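Search the forum... Go

Translated novels you gave up on

Obinna Bashir
I quit The Relia Letters at page 200. Lovely sentences, but the daughter never does anything!

halima_adeleke
No way, keep going. The trial starts 28 pages later and I read the rest in one night.

Obinna Bashir
A book shouldn't need that long - sorry.

Fuad T.
With Obinna on this one. Loved Brutovlow though.

Recent threads
Pondbridge book swap
February group read
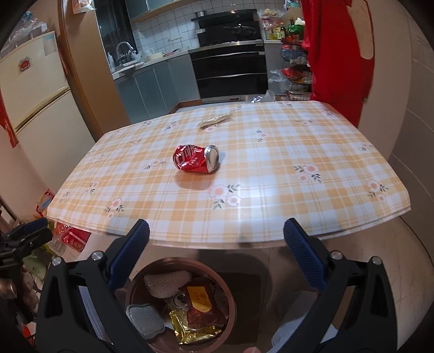

Posted by Rocío Rivadeneira, 2000-12-31

I finished it and cried, so I'm with Halima.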